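4. Gathering the demonstrations

Our learner knows nothing about chess, and we have worked hard to keep it that way. All it is asked to do is pick up the piece it is told to pick up and put it on the square it is told to use. The examples come from the Prornisport simulator, where a human operator drives the arm through each move with a hand controller and, on good days, does not swear into the log. We collected 3,300 demonstrations, of which the first 200 were set aside as operator practice.
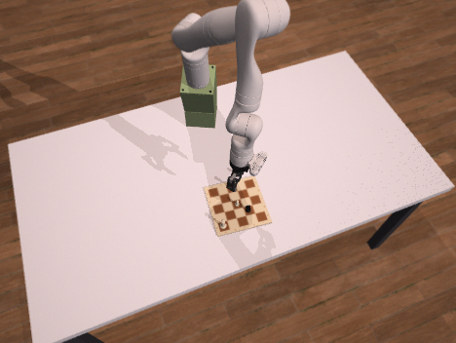 Why collect in simulation at all? A dropped bishop costs a reset and no crawling under furniture, and every joint angle is logged without anyone having to calibrate anything.

Each demonstration starts from a board drawn at random by the Jaltside scene generator. We kept the boards sparse. Early trials with a full set taught the policy mainly how to bowl. Figure 4 shows the arm over the board from the room view, with the fingers open and several pieces of both colors set out. 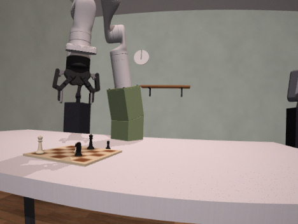
Uresville, 1st July

Collection notes, abridged. Operators worked in blocks of 500 demonstrations, split over as many sittings as their patience allowed. Marietjie Shabalala drove the first block and wrote the instructions the others were given, the longest of which concerns knights. A knight has no obvious top to grab, and nine operators produced very nearly nine opinions on the matter. We kept them all and let the learner sort it out.

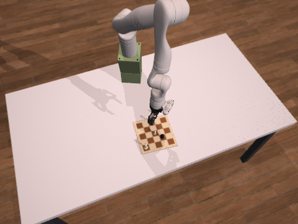
Approach paths were the other source of disagreement. The Kramer baseline assumes that the hand comes straight down on its target, and our operators preferred to sneak in from the side. With two pieces standing as close as the white and black ones near the middle of the board in the high view, a sideways approach needs some nerve. We therefore tagged every demonstration by its nearest neighbor distance and report results for crowded and open targets separately in Section 5.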